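## Part 3: Setting up your evening sit with the Tameo timer

Okay, so by now you've got the app on your phone and you've done the short breathing practice from Part 2 at least a few times. Good! This part covers the longer evening session, the one I call the Rumerum sit (I named it after the sound my old radiator made the first winter I meditated, and the name stuck).

You'll need a chair or cushion, your phone, a notebook, and 30 minutes when you aren't in charge of anything on the stove.

### Set up the timer

1. Open Tameo and tap **New session**. Ignore the suggested ones for now, they're fine but they talk a lot.
2. Set the total length to 30 minutes. If that sounds awful, set it to ten and come back to this step next week. I did ten for most of my first summer.
3. Under **Bells**, pick one opening bell and one closing bell. I like Low Bowl. The one called Bright Chime makes me jump out of my skin, so please try it before you commit.
4. Turn on **Quiet screen**. If you skip this, your phone will light up every time the session saves.

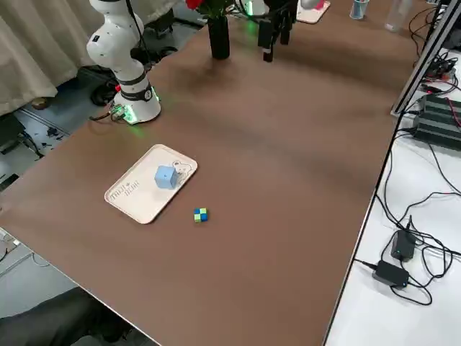 5. Tap **Save as** and give it a name you'll recognize when you're tired. Mine is just "evening."

**Note:** If your saved session disappears after an update, look under **Archive** before you rebuild it. I rebuilt mine twice before I found that folder.

### Do the sit

1. Sit down and let your back find its own height. You don't have to look like a statue, and you can lean on something if your back complains (mine does, loudly, whenever it rains).
2. Start the session and listen to the opening bell until you can't hear it anymore.
3. Ask yourself, quietly, "What's here right now?" Then wait. The first answer is usually something like "soup" or "email." Let it come and ask once more.
4. When a feeling turns up, find where it lives in your body. Throat, belly, jaw, wherever. Stay near it for a few breaths without trying to fix it.
5. Give it a plain name. "Tight." "Grumpy." "Sad about the phone call." Plain names work better for me than clever ones.
6. If you drift off into planning, come back to your breath and pick up at step 3. I drift a lot! Some evenings I think I spend more time on step 6 than on everything else put together.

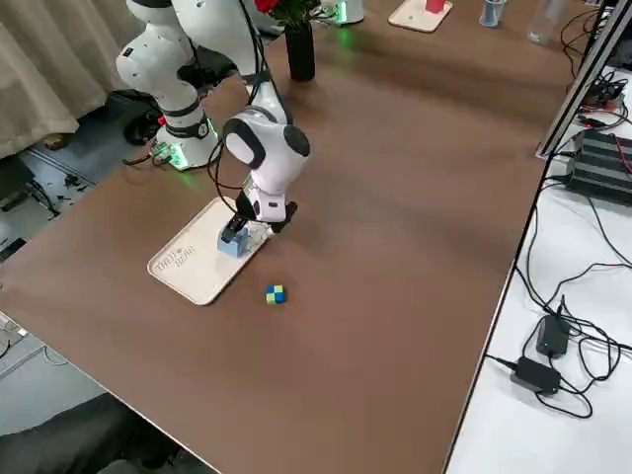
7. At the closing bell, stay put for three more breaths before you reach for the phone.

**Caution:** If a feeling gets too big, open your eyes, put both feet on the floor, and stop. You can end a session whenever you want. This practice isn't a replacement for a therapist or a doctor, and if the same hard thing keeps coming up night after night, please talk to someone trained to help with it.

### Write it down

I use a paper notebook for this and I'm stubborn about it, but the app's **Journal** tab does the job too. Either way, keep it short:

- The name you gave the feeling.
- Where you felt it.
- One sentence on how it was by the end, even if that sentence is "exactly the same."

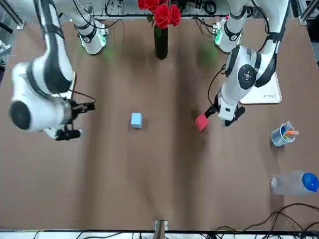

### If something isn't working

**I keep falling asleep.** Move the session earlier, or sit up straighter, or go to bed. I've done all three. If you're nodding off every single night, bed is probably the right choice.

**The closing bell never plays.** Check that your phone's media volume is up. Tameo uses that one and ignores the ringer volume. Once I sat for 61 minutes waiting for a bell that had already gone off silently, and my left foot has still not forgiven me.

**I missed a week and the streak counter went back to zero.** Mine got as far as 224 and then I caught the flu. You can hide the counter under **Settings > Home screen**, and I'd suggest doing it now, while you don't care yet.

**Nothing comes up when I ask the question.** That's okay, write "nothing" in the notebook and finish the sit anyway. Part 4 has a walking version that suits some people much better, and you can switch over to it any time.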